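Break Room Fridge and Table: Frequently Asked Questions
Clidstead building, second floor
Last revised 2018-06-18

These are the questions the front office gets most often about the small room with the fridge and the white table. If yours isn't covered, write to Lempi Pitkänen at the front office.

Who can use the fridge?

Anyone who works on the second floor, including people from Parurel and Endale who share the space with us. Visitors are welcome to it for the day. Ask them to take their things home when they leave.

What can I keep in it?

Drinks, lunches, fruit, milk and the usual condiments. Please don't store medicine that other people shouldn't have access to. The front office has a small locked cooler for that, and Lempi has the key.

Which door is which?

It's a two-door model. The freezer is behind the upper door and the main fridge is behind the lower one. Bottled drinks go behind the lower door. A full bottle of tea left in the freezer overnight will swell and can split, and we have cleaned that up more than once.

Can I leave a drink on the table?

Yes, while you're using the room. A closed bottle can stand at the fridge end of the table for as long as you're there. Open cups should stay away from the edge, because the corners are rounded and the top has no lip to stop a spill. When you go, the bottle goes with you or into the fridge. 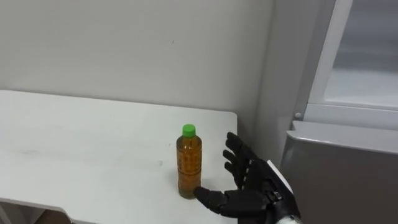 Szu-yu Tang asks whether an unopened bottle really has to be moved, given that tea keeps fine at room temperature. It does keep, and the rule still applies. The table is shared, and an unopened bottle left at noon tends to have company by evening. Anything still out when the room is checked gets put in the fridge door if it has a name on it, and on the lost property shelf if it doesn't.

Do I have to label things?

Yes. Write your name and the date you brought it in. There's masking tape and a marker in the front office. For bottles, put the tape on the side where it can be read without lifting the bottle out. Tape on the cap falls off as soon as the cap gets damp.

How long can things stay?

Opened drinks: 2 days.
Cooked food: 2 days.
Sealed drinks: 30 days from the date on the tape.
Condiments: until the date printed on the jar.

Things with no date are treated as if they arrived on the day they were found.

I bought a case of drinks. Can I put all of it in?

Please limit it to 5 bottles per person at a time. Keep the rest at your desk and top up as you go. If you're buying for a meeting, tell the front office ahead of time and we'll clear a shelf for you. The most we've had to fit in for one event was 132 bottles, last October, and that took the lower section and two picnic coolers.

Where do the bottles go inside?

Tall ones stand upright in the door rack. Put the heavier bottles near the hinge side if there's room. Bottles laid flat on a shelf roll when somebody pulls out the container in front of them, and a screw cap that isn't fully tight will leak in that position.

Why can't I hold the door open while I decide?

You can for a few seconds. The thermostat is slow to recover, and on a warm afternoon the milk suffers first. If you're loading several things, line them up on the table beforehand, open the door once, and put them in together.
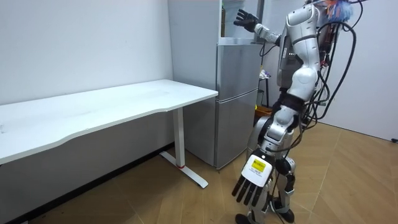

The same goes for the freezer side. Its door can look closed when it's resting on a box that sticks out too far, so give it a push and check that the seal is touching all the way down. If the door won't shut, move the box. Leaning something against the door doesn't count as closing it.

Is the table for eating or for working?

Both, with eating first between noon and two. Outside those hours you can bring a laptop. Please don't use the table for anything with glue, paint or blades. The white top marks easily, and the gray scuffs it has now don't come off with ordinary cleaner. We've tried.

How should I clean it?

A damp cloth with a drop of dish soap, then a dry one. Skip the scouring pads and the powder cleanser. Wipe the front edge as well, where sticky drips tend to collect. If you've spilled tea or coffee, look down the side next to the fridge too. 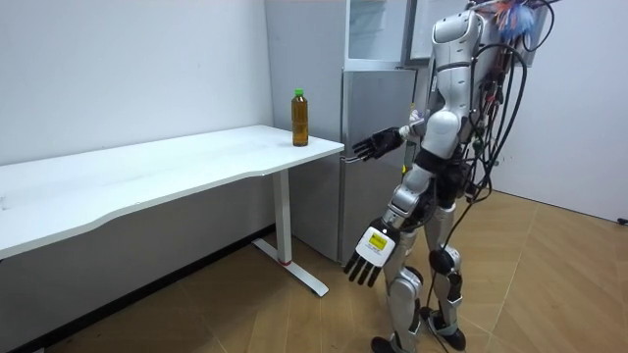 Spills that reach the floor on that side are easy to miss, and they get under the appliance. Use the mop with the flat head, which fits into the gap. Please don't pull the fridge out from the wall on your own. Call the front office and two of us will do it.

Can I move the table?

A little, if you need to get at the wall or the floor. Lift it with someone at the other end. Dragging it scratches the floor and works the feet loose. Put it back where it was, with enough clearance for the lower fridge door to open fully.

What happens to empty bottles?

Rinse them, empty them completely and put them in the blue bin down the hall. Caps can stay on. Don't return an empty to the fridge - this happens more than you'd think, mostly with dark tea, where the last inch makes it look as if there's something worth keeping.

Someone took my drink. What should I do?

Check the lost property shelf first, then the back of the lower section. A lot of people here buy the same green-capped tea, and most of the missing ones were picked up by mistake. If it had your name on it and it's gone, let us know and we'll mention it in the weekly note. We don't replace drinks.
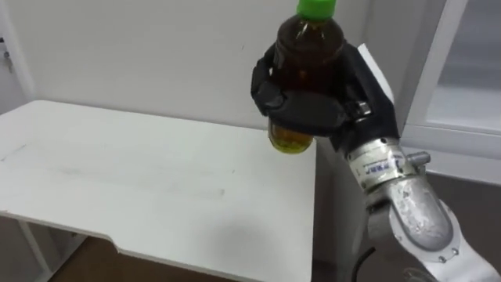
Tyyne Vuorinen writes that a colored rubber band around the neck of the bottle works better than tape, as you can feel it before you've read anything. We have no objection. Use the band and the tape together, because the date still has to go somewhere.

When is the fridge cleaned out?

On the last working day of each month, after lunch. A notice goes up on the door the day before. Anything unlabeled is thrown away, container included, so take home the dishes you care about.

The fridge is making a noise. Who do I tell?

A low hum is normal, and so is a click every so often. Rattling usually means that something on top is touching the wall. For anything else, or if the inside feels warm, tell Lempi, who will call Grondix. They handle repairs for the whole building. Leave the doors shut until they've been.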